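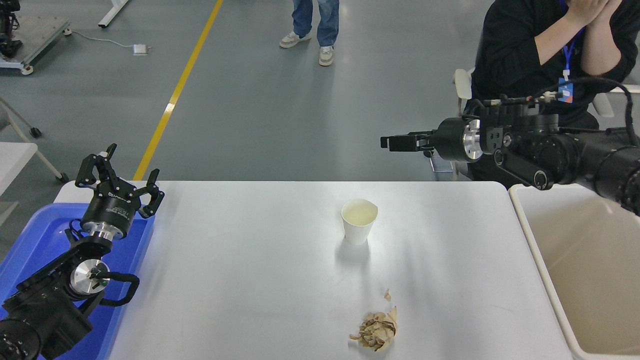
Two-arm table cell: setup, upkeep and repair
Speaker notes – Coralie Pomare
Last updated 2020-08-31
Shares 13 | Comments 0

Slide 1. Title

Leave up while people find seats. Scope of the talk: one cell, one table, two arms. No learning results today. Anyone who came for those should see the Skotent session. I'm covering what it takes to have the cell ready in the morning and how we get it back when it isn't.

Slide 2. Layout

White table, one arm at each side, black. Left arm carries the multi-finger hand, right arm carries the two-finger parallel gripper. Blue tray on the left, beige bin on the right. The task set is table clearing: paper cups, crumpled paper, small scraps.

Internal name for the cell is Borkby. The name is on all the log sheets so I will use it. Controller software is Hurik throughout.

Point out that the two end tools are different on purpose. The hand takes cups. The parallel gripper takes flat and crumpled items. Both can reach the middle of the table, and that is where most of our faults happen.

Slide 3. Table datum

Everything is referenced to the table top. If the table moves, every taught position is wrong by the same amount, which makes it easy to diagnose and annoying to live with.

Procedure:
Lock the arm bases first, then the table. Level the table at the four corners. Touch off the right gripper at three marks, then the left hand at the same three. Compare. If the two arms disagree by more than 1 mm at any mark, stop and find out why before saving.

Do not average the two readings. We did this for most of a month and ended up with both arms slightly wrong. Gripper tips hit the surface on one side and closed above the scrap on the other.

Glossy top: overhead lights reflect in it. Small tan scraps are fine. White cups on a white top are the hard case, and what the detector finds is mostly the rim and the shadow. Fix exposure by hand and leave it. Auto exposure drifts every time an arm crosses the view.

Slide 4. Cable routing, right arm

Spend time here. More downtime came from cables than from motors.

The cables run along the top of the arm and arch up near the base end. The arch is the slack for the shoulder. Too short and it pulls at full reach, too long and it drops into the elbow. Set it with the arm fully extended over the table, then fold the arm back and check for a loop lower than the link.

Ties: snug, tails cut flush. A tie should let the cable slide with light finger pressure. Two of our breaks were directly under an overtightened tie.

Replace the gripper cable at 300 hours of motion whether or not it shows wear. Write the date on the tag at both ends.

Slide 5. Cable routing, left arm

Different problem. Cabling loops around the joint, so the limit is rotation. Hurik will let you command a wrist path that winds the loop the long way around. Set the soft limits tighter than the factory values and check them after every software update. The November update reset ours to default and we found out by way of a connector.

(Pause. Somebody always asks which connector. The one at the hand.)

Slide 6. Two-finger gripper

Bolts on the flange: torque in a cross pattern, paint-mark, look at the marks at the start of each shift. A turned mark means remove the gripper and clean the face before retightening. Don't just nip it up.

Finger pads wear at the tip first. Symptom is a crumpled ball that lifts and then rotates out. Operators report this as a force problem and ask for more force. More force on worn pads pushes the ball out faster. Change the pads.

Torn scraps are the best test piece for pad alignment. If the gripper can pick up a small one flat off the table on the first close, the tips are parallel and the table height is right. We run this as the morning check, 13 picks in a row. One miss is allowed. Two means redo the touch-off.

Slide 7. Multi-finger hand

Start-up pose is fingers fully open, hand raised over the left end of the table. Zero in this pose only. Zeroing with a finger partly bent gives an offset that looks like a weak motor.

Linkages: dry brush, then a cloth. Paper dust collects at the finger joints. No oil. Oil and paper dust make a paste, and the paste got us fault 1309 on two fingers – finger position not reached. We swapped a motor before anyone took a brush to it. The motor was good.

Cup grasp: standing cup, rim up, close on the lower third of the wall. Closing near the rim is weaker than it looks on the force plot because the wall folds inward. Limit closing force in the hand controller and leave the arm controller out of it.

Slide 8. Shared space

Both arms can get to the center, so one of them has to wait. We use a simple token held in Hurik. The arm without it holds at its own end of the table.

Failure case: an arm faults while holding the token. The other one waits forever, and to the operator it looks as if the healthy arm is the broken one. Check the token state before you open any panel. Zacharopoulos wrote the status page for this and it is now the first thing on the operator screen.

Recovery order:
1. Both arms to hold.
2. Clear the table by hand.
3. Release the token.
4. Jog the faulted arm out, slow speed.
5. Re-home that arm only.

Homing both costs another touch-off. Skip it unless power was lost.

Slide 9. Floor and surroundings

Power adapters and loose leads on the floor go behind the equipment or get taped down. Casters locked on anything with wheels next to the table. A side table rolled against the cell frame once shifted the datum and cost 40 minutes.

Slide 10. Maintenance table

Start of shift: paint marks, scrap test, cable arch.
Weekly: brush hand, wipe table, check soft limits.
Monthly: full touch-off, pads, tie tension.
By hours: gripper cable.

Leave this slide up for questions. Spare pads and a tagged cable are in the box if people want to handle them. If asked about cost per hour, I don't have it broken out for Borkby separately.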